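Zamville Water Loss Reduction, Phase 2
Progress report to the Ritis Fund
Reporting period ending March

1. Summary
Work in the period covered meter replacement in the Te Moana district, leak survey of the older mains, and the first reconciliation of billed against supplied volume. Meter replacement is on schedule. The leak survey is behind by one work package. Spending is within the approved budget.

2. Meter replacement
The program covers 2369 service connections. Of these, 685 were fitted with new meters in the period. Access was refused or could not be arranged at 363 addresses, and these have been moved to the second round of letters. Old meters are logged by serial number and final reading before disposal. A sample is held back for bench testing so that under-registration can be estimated by age of meter.

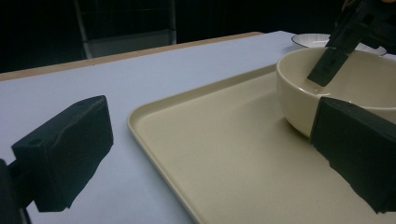
3. Leak survey
Acoustic logging was completed in five of the planned zones. The remaining zone, Grullia, was postponed after two valves on the inlet main failed to seat and night flow could not be isolated. Replacement valves are on order. Until they are fitted, the night flow figure for Grullia should be read as an upper bound and should not be compared with the baseline in the Phase 1 report.

4. Reconciliation
Billing data was received in a different account format from the one agreed, which delayed matching. Unmatched accounts are mostly multi-unit properties with a shared supply. A revised matching rule is being tested.

5. Next period
Valve replacement and logging in Grullia. Second round of access letters. Bench test results and a revised estimate of apparent losses. No change to the final completion date is requested at this stage.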